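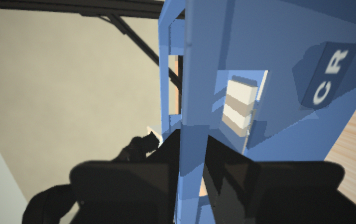
Hudec sim trial: two-finger gripper at the vertical edge of the blue box.

2024-06-25, R. Whitcombe

Second day with the Hudec package. Grip force limit 400 in the config, left at default. Contact on thin edges needs a smaller time step, and Fabian has the settings from February. Docs skip this. Kimie to ask Hudec for a quote on 2 seats. Still to check: export to our log format.

Print this page | E-mail this page
Contact: Iklow workshop | Back to top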